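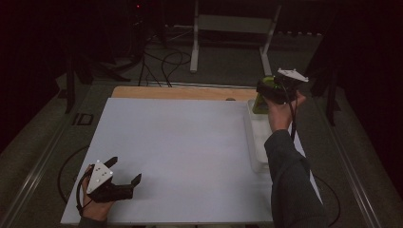

How should a silicone phone case be stored when it is not on the phone?
Upright in a tall plastic container, away from sunlight and printed paper. Silicone picks up dust and can take on ink from anything pressed against it.

Before storing, wash the case in warm water with a drop of washing-up liquid. Rinse, then air dry on a rack. Clean the rims of the lens openings with a cotton bud. Avoid solvents. 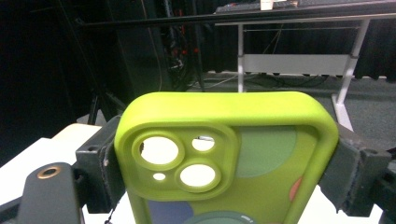
Lime-green silicone case, seen from the back, with raised rims at the two large lens openings.

Kaede Ebihara, June 13, 2018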